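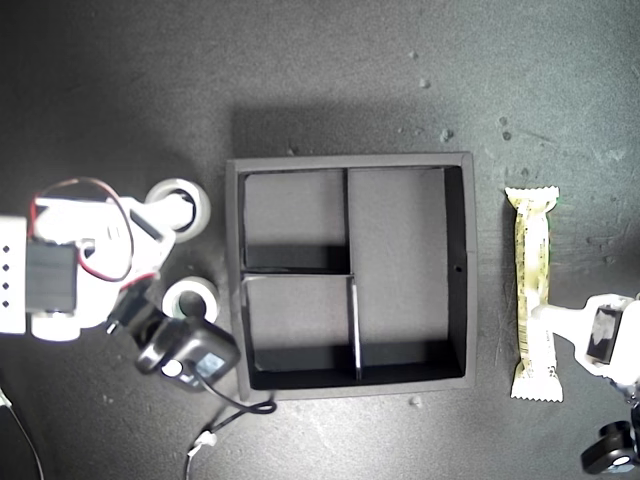 Staff Laptop Replacement: Arrangements for the Coming Term

The Skalumeck Information Services office will begin replacing staff laptops in the first week of the new term. The outgoing machines were purchased under the previous supply agreement, which ended in July, and no longer receive firmware updates from the supplier. Staff who hold one of these laptops will receive a message with a collection time. There is no need to apply.

The new standard model is the Pekia 2000. It has a 14-inch matte display, 16 GB of memory and a 512 GB solid-state drive, and it charges through either of its two USB-C ports. It weighs less than the outgoing model and has no optical drive. Staff who still depend on discs may borrow an external drive from the service desk for up to two weeks at a time.

A larger model with a separate graphics card is available to departments whose work requires it, such as mapping, video editing and technical drawing. Requests must be approved by the head of department and sent to the service desk on form 118. Requests made by telephone will not be accepted.

Before collection, please save all work to your network folder. Files kept on the desktop or in the downloads folder will not be moved to the new machine. Browser bookmarks will transfer only if you are signed in with your staff account. Outgoing laptops will be held for 30 days and then erased, and data cannot be recovered after that point. 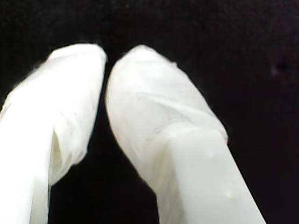 Licensed software is handled separately. The standard office programs, the Wostard calendar client and the printing software will already be installed. Anything else must be requested through the software catalog, and some titles carry a yearly charge to the department. Staff using older versions of the Wostard client should note that local calendar archives – those stored on the laptop itself – must be exported beforehand. Instructions are on the service desk pages under "Calendar."

Existing docking stations will work with the new laptops in most offices. The exception is the Bodnár building, where the docks use an older connector and will be changed floor by floor, beginning with the ground floor. Staff there will be given a temporary adapter at collection. The adapter supports one external screen only, and it should be returned once the new dock is in place.

Chargers must be handed in together with the outgoing laptop. Departments will be billed for missing chargers at the replacement price. Privately purchased bags, mice and keyboards remain the property of the staff member and should be removed before the appointment.

Questions may be directed to the service desk on extension 3776 or in person during opening hours. Please have the asset number from the underside of your laptop ready when you call.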